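Seed library opens its drawers again for spring

Wednesday 5/11/22

If you've been holding out for tomatoes that taste like something, your wait is nearly over. The Gondora Seed Library is back for the season, and we have more to share than we've ever had. Two hundred varieties! Last spring we scraped by on 50, and half of those were beans.

For anyone new to the neighbourhood, the idea is simple. You come in, you pick out a few packets, you take them home and grow them. At the end of the season you let one or two of your best plants go to seed, dry what you collect and bring some back. No fee, no card to sign, and no hard feelings if the possums get there first.

Most of the credit for the bigger range goes to Sawsan Ghanem, who spent the winter writing to growers up and down the valley and asking what they had in jars at the back of the shed. The answer was a lot. We now have a purple-podded pea from Edeltraud Hagedorn's garden that her family has been growing for longer than she can say, and a flat white pumpkin we've been calling the Perer after the farm it came from. I grew one in my own front yard as a trial and it fed us for weeks (soup, scones, more soup, and a curry I'd make again tomorrow). 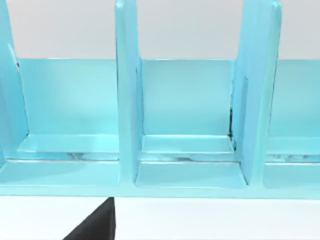 The other big job has been sorting. Last year everything was filed by common name, and we ended up with coriander in one spot and cilantro in another, and silverbeet scattered under three different headings. This time it goes by plant family first and then by when you sow. So all your brassicas are together, all your cucurbits are together, and if you only remember that you wanted "some kind of squash" you'll still end up in the right place. There's a printed index by the door with the common names listed as well, for those of us who can't spell cucurbit.

Packets are smaller, too. We used to fill them to the top, and most people planted ten seeds and forgot the rest in a kitchen drawer. Smaller packets mean the popular things should last past the first weekend. If you're planting out a school bed or a big shared plot, just ask and we'll make up a larger one.

Now, what to sow. The soil has warmed up nicely on the sunny side of the creek, and beans, corn, zucchini and cucumber can all go straight in the ground. Basil is worth another week on the windowsill if your nights are still cool. Tomatoes from seed are getting late but not hopeless — choose a cherry type and get it started today. And please try the Awwad cucumber. It's pale, a bit ribbed, never bitter, and it kept going at my place well into April, when everything else on the trellis had given up.

A word on saving seed, as we had plenty of questions last season. Beans, peas, lettuce and tomatoes are the easy ones, and they nearly always come true to type. Pumpkins and zucchini will happily cross with whatever the neighbours are growing, so unless you've hand-pollinated, please mark the packet "open" and we'll shelve it on its own. Surprise pumpkins have their fans! Leave bean pods on the plant until they rattle. Write the name, the street and the year on everything, even if you're sure you'll remember.
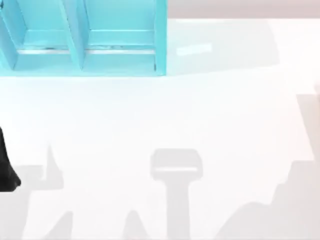 Light turquoise shelving with a divider between compartments.

Rodrigo Esteban is running a seed-cleaning morning again, and I can't recommend it enough. He brings sieves in every size and shows you how to winnow lettuce seed with nothing but a bowl and a steady breath. I went along last year thinking I'd stay for half an hour and had to be sent home for lunch. Bring whatever you've got drying, along with a paper bag or two to carry it home in. Kids are welcome and tend to be better at it than we are.

We're also after a few things. Small paper envelopes are always useful, as are clean glass jars with lids that still fit. If you grow flowers, we're very short on them: plenty of calendula, hardly any cosmos, and no sweet peas at all. Marcelle Baudry has promised us poppies once hers have finished, and I plan to be first in line.

Questions, seed offers and photos of oddly shaped vegetables can be left in the book on the front desk. See you in the garden.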